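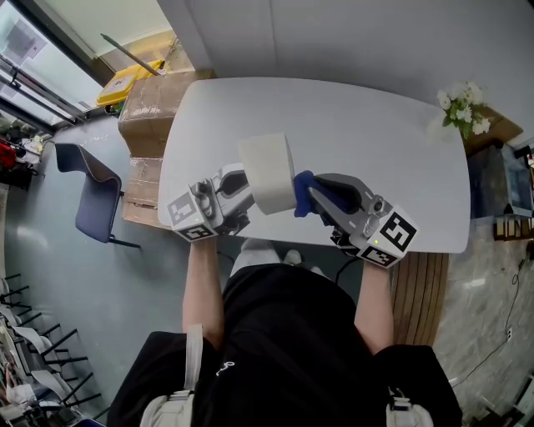
**Achterberg School District to open enrollment for full-day kindergarten**

ACHTERBERG, Jan 16, 2018 – The Achterberg School District will offer full-day kindergarten at both of its elementary schools starting in September. The school board approved the change at its regular meeting by a vote of five to two.

The district now runs half-day kindergarten at Dunura Elementary and Julari Elementary. Under the new schedule, kindergarten students will keep the same hours as grades one through five, from 8:40 a.m. to 3:15 p.m. Families who prefer a half day may still choose one. Half-day students will be dismissed at noon, before lunch, and the district will not run a midday bus for them.

There are 80 places, split evenly between the two schools. The district expects 75 children to enroll, based on the preschool census taken last fall.

"Parents have asked for this at every budget hearing I can remember," said Superintendent Carmela Amato. "We had the classrooms at Dunura. Julari took longer to work out, and the music room there will have to move down the hall."

The district will hire two kindergarten teachers and one classroom aide. Postings will go up on the employment page next month.

There is no tuition for the full-day program. Families will pay a $345 yearly fee only if they use after-school care, which runs until 5:45 p.m. at Dunura Elementary. Children from Julari will ride a district bus to the after-school site. Fee reductions are available for families who qualify for free or reduced-price lunch.

Board members Wouter Nijs and Geert Bosman voted against the schedule change. Nijs said he supports a full day but wanted another year to study staffing costs. The board also set aside $3,000 for rest mats and cubbies at Julari.

Registration is open to children who will be five years old on or before September 1. Parents or guardians should bring:

- the child's birth certificate
- immunization records
- two proofs of address, such as a lease and a utility bill
- custody papers, if they apply

Forms can be picked up at either school office or at the district office on Tomell Road. Families with a child already in district preschool need to fill out only the short form – the school has the rest on file.

Annelies Vermeulen, principal at Julari Elementary, will lead an evening information session for parents in the Julari cafeteria. Dunura Elementary will hold its own session the following week. Dates will be posted on the district website and sent home with preschool students.

**Contact:**
Annelies Van den Broek
Communications Office
Achterberg School District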